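Dish rack sessions pass the halfway mark

The two-arm station at Clurton has been on kitchen tasks since October, and the dish rack set is now the largest one we have. As of this issue there are 682 accepted demonstrations in it. The full archive, counting the older drawer and towel work, stands at 3,724.

For readers who joined recently, all of these are recorded by remote control. An operator sits at the Dovik leader arms and moves them by hand, and the two arms in the cell follow. The joint positions, gripper openings and camera streams are saved together, and that recording is what the policy is trained on. We don't script any of the motions. If an operator hesitates for two seconds over a handle, the hesitation goes into the data along with everything else.

Nuria Derese has run most of the sessions this month. Her main note concerns the stretches where both grippers work close together in front of the rack. New operators tend to drive one arm and park the other, then bring the second one in late and too fast. She now asks them to move both arms from the start, even when one of them has little to do, and to slow down over the last few inches.

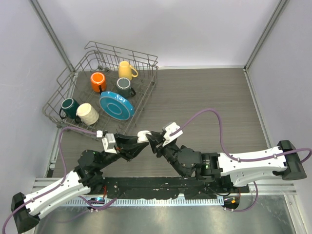
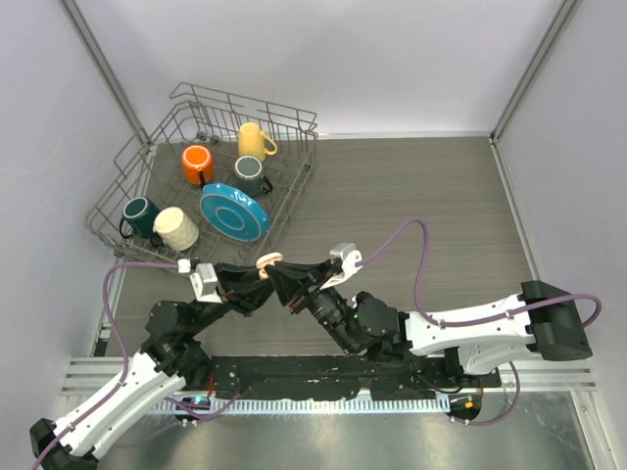
Both from the Clurton cell, with mugs and a dish in the rack.

The rejection rate has come down since that change, though we are still throwing out more than we would like. The usual causes are a gripper touching the rack and shifting it, or an operator losing track of depth and closing on air. Small objects are the worst for this. On the operator's monitor the fingertips hide most of what they are about to hold, and people compensate by leaning on the side view, which then gives them trouble with height. Borkowska has proposed adding a third view to the operator's screen. We will try it for one week and compare.

A few practical points for anyone with a session booked:

Reset the rack before every episode, including the ones you plan to discard. Vary the angle a little each time. The early recordings had the rack square to the back wall in nearly every episode, and the first policy failed as soon as it was turned.

Check the cable clips on both forearms before you start. A cable that has worked loose can hang in front of a camera for a whole session, and we lost one afternoon of recordings that way.

Mark a failed grasp as failed, but keep going if you can recover. Episodes with a clean recovery are useful and we have very few of them — 4 at last count.

Stop when your hands get tired. The leader arms are light, but the last few episodes of a long session are noticeably jerkier than the first.

The plan is to collect 400 more dish rack episodes and then retrain. The Hestholm group will run the same policy on their own station afterward, with different mugs and a different rack, so we should learn how much of this carries over. Results will go in a later issue.

Session slots are posted on the booking sheet outside the lab. New operators need one practice hour with Nuria before recording.

Shares: 12 Comments: 3

Contact the newsletter desk | © Clurton Robotics Newsletter | Back to top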